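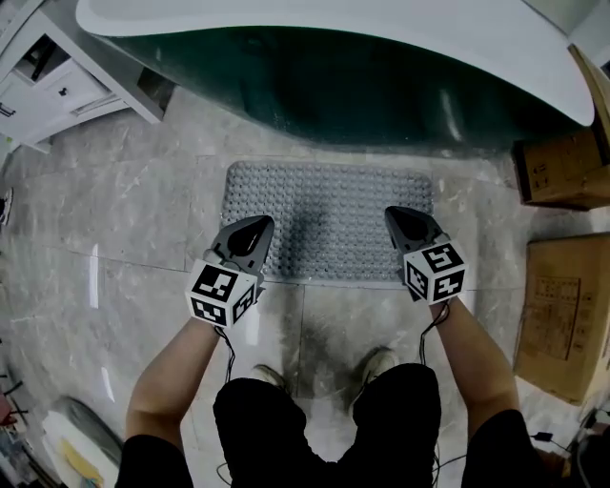 The gray bath mat on the tiles, beside the green tub.

A bath mat stays on the floor day and night, and the underside is easily forgotten. I rent out a small flat and clean the bathroom myself, so I have tried several ways. These are the habits I kept.

Lift the mat after every bath. Hang it over the rim of the tub with the underside facing out, and let it dry fully before it goes back.

Once a week, wash it in the tub with warm water and a little dish soap. If your mat has small round bumps, use a soft nail brush and make small circles. A sponge goes only over the tops and leaves the dirt between them.

For gray spots of soap, put on white vinegar mixed with the same amount of water, wait 15 minutes and rinse very well. Do not use vinegar if your floor is real marble. On tiles with only a marble pattern I had no problem, but please try first in a corner.

Wipe the floor dry before you lay the mat back. A mat on a wet floor can slide.

Cardboard boxes should not stay long in a bathroom. They take the moisture and become soft at the bottom. I carry mine out the same evening, if I am not too tired.

Comments

Elin Lloyd
Can I put it in the washing machine? Mine is from Zakby and the label is gone.

Rhun Trevor
Elin, I washed mine at 38 degrees Celsius, no spin, and it came out fine. The dryer ruined the old one.

Skumlow
The nail brush works well, thank you. My mat needed 2 rounds.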